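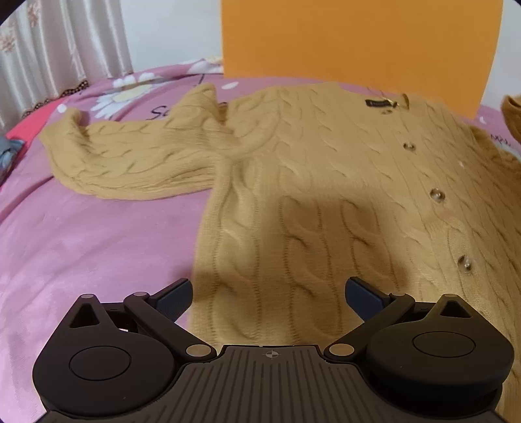

Hand-held gripper build, finger slop and folding knits

kettlebrim
27 July 2020
Second version of my hand-held gripper is together and I've been using it on the bed at home, trying to fold clothes with it. Two fingers, black printed body, linkage on each side. Opening and closing is fine. My trouble is thick knitwear. I go in for a sleeve and the fingertips either skate over the cables or grab the whole body of the sweater along with it. Anybody got a fingertip shape they like for this? I've been through 46 folds and I'd call maybe a third of them decent.

pogo_lathe
How much play is there in the pins? I built one of these in December and mine wobbled so badly at the tips I thought it was the pads. Reamed the holes, put in longer pins, way better.

kettlebrim
There's a little side to side if I wiggle it by hand. Wouldn't have thought it mattered on something as squishy as a cardigan, but okay, I'll check!
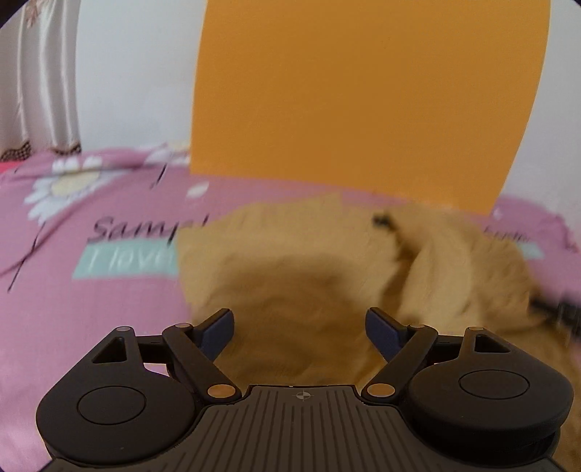

Thin stuff I can pinch right in the middle and lift, no drama. It's the edges that get me, cuffs and button bands mostly.

Shabnam Kakakhel
I'd leave the pins alone. Cloth doesn't care about a hair of wobble. Your pads are probably too slick. I glued strips of bike inner tube on mine (cheap, ugly, love it) and cuffs stopped sliding out.

pogo_lathe
Disagree, sorry. Rubber on a crooked finger just grabs crooked. Fix the joint and then play with pads.

Shabnam Kakakhel
And I've done 236 folds on crooked fingers, so there's that :)

wrenchpup
Go slower? When I rush I push the fabric into a lump before I ever close on it. Come in low, nudge the cuff so it bunches up a bit, then pinch the bunch. Took me a whole evening to get the feel of it.

kettlebrim
Ha, yeah, I do rush. Ok, plan is inner tube first because I have a dead one in the garage, and if that flops I'll pull the pins and measure. Is super glue all right on printed tips or does it go brittle?

Shabnam Kakakhel
Contact cement. Super glue cracked on me the first time I squeezed hard.

pogo_lathe
Contact cement, agreed. Still measure your pins.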